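Cartwright Hall, ground floor and workrooms
Quarterly fire and general safety check
Month: June
Checked by: Mebrat Kahsay
Accompanied by: Bereket Abera (mornings), Liya Nigatu (workrooms)

1. Exit doors
Main doors: OK. Both leaves open fully and latch.
Side door to Lasberg Street: OK, but stiff. Needs planing at the bottom before fall.
Kitchen door: FAIL. Stacked chairs on the inside. Moved during the check. Same comment as last quarter.

2. Exit signs and emergency lights
All signs lit. The emergency light at the foot of the back stairs went out early in the test. Battery to be replaced. Bereket has the part number.

3. Extinguishers
Tags in date on the ground floor. The one by the boiler room is on the floor under its bracket. Bracket screw is stripped. Ollside to fix on their next visit.

4. Alarm panel
No faults showing at 9:40 a.m. Call point by the coat room tested, bells heard in all rooms. Log book is up to date except for two missing initials.

5. Occupancy
Posted limit for the main hall is 200 and the sign is readable. The hire form still gives the old limit of 400. Gebremedhin Gudeta to correct the form and send it to anyone with a booking.

6. Electrical
Breaker panel clear, door closes. Label for circuit 9 has fallen off.
Extension cord in the office runs under the rug. Remove it. Repeat item.
Portable heater in the office has no test sticker. Do not use until tested.

7. Floors and stairs
Nosing loose on the third step of the back stairs. Taped for now. Kenon quoted $1,007 for the whole flight, and Ottavio Carbone has asked for a price on the one step.
Entrance mat lies flat.

8. Workrooms
Work surfaces: OK.
Room lights: two tubes flicker in the second workroom.
First aid kit: short on burn dressings and small bandages. Liya will restock.
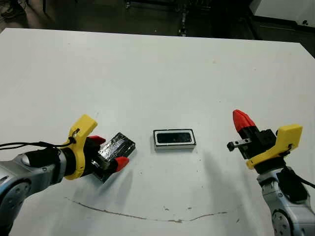 9. Kitchen
Fire blanket in place. Range hood filter greasy, clean before the next hire. Hot water at the sink is very hot, warning sign put back up.

10. Outside
Assembly point sign hidden by the hedge. Hedge to be cut back. Drain cover by the ramp sits level.

Items 1, 3 and 6 to be rechecked before the end of the month.
Signed: M. Kahsay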